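Does the folding method matter if the shirt is ten years old?

I have been reading other people's laundry advice again, which I do when I should be doing laundry. Every page agrees with every other page, and I've started to wonder if any of these people own more than one drawer.

My sister-in-law Benvinda Sampaio swears by the upright method, where you fold everything into a little packet and stand it on its edge like a file. She got it from a course. The course cost $40 and came with a booklet.
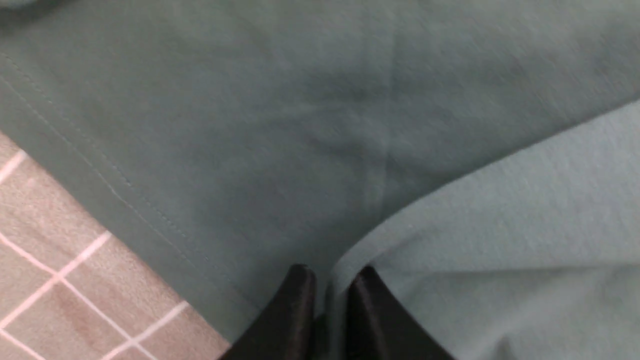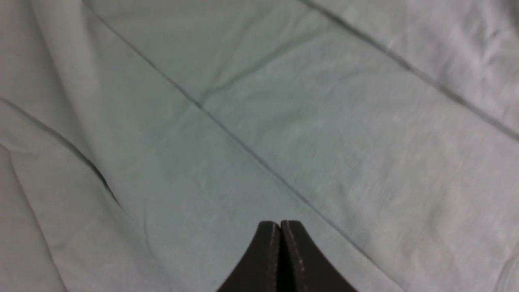
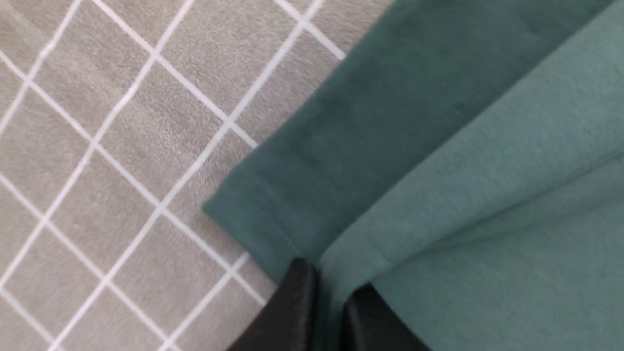
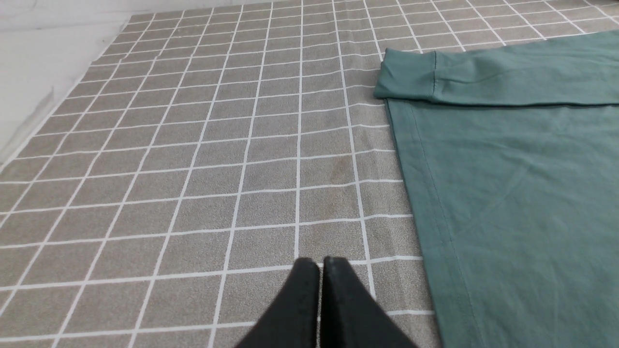
My problem with the upright method starts at the claim that you get a third of your drawer back. A third compared to what? If you were stuffing things in with your fist before, then sure, any folding at all will look like a miracle. I already fold. I fold badly, in half and then in half again and then whatever's left over, and when I switched one drawer over for the whole of September I fit in the same shirts as before plus a pair of socks. What did help was doing it on a cloth with a grid printed on it. Put a teal top down on gray with white lines running through it and you can see right away if an edge is slanting off across the squares, and a slanting edge is where most of my lumpy packets come from. The booklet says to "sense the natural rectangle of the garment." I would sooner have the lines.

Then there's the matter of sleeves. The booklet wants them folded back on themselves before anything else happens, and it gives this a whole page. I tried it their way and I tried it my way, which is to throw the sleeve across the body and keep going, and after a night in the drawer I couldn't tell you which shirt was which. Salvador Godinho at work irons his T-shirts, so he has opinions on this, but he also hangs everything, so I don't see what it has to do with him.

I will give them one point. Smoothing the cloth with a flat hand before each fold does make the packet thinner. It also takes forever. I timed the full drawer by the booklet and it came to 728 seconds. The lazy way was quicker by enough that I'd rather have the time and a slightly fat pile.

What I really don't buy is the dividers. The course pushes a set from Tevel, and there's a pricier one from Skitmont that looks to me like the same box with a lid. Shoeboxes do it. I've got 3 of them in there now – two for tops and one for the things I don't want to think about – and they've held up fine, apart from a corner I had to tape.

Benvinda came by and opened the drawer without asking. She said the packets were leaning. They are leaning. They were leaning in the booklet too, if you look at the page on sweaters, and I've told her so twice.

Next month I'm going to try the fitted sheet, which the booklet covers in four drawings and I don't believe any of them.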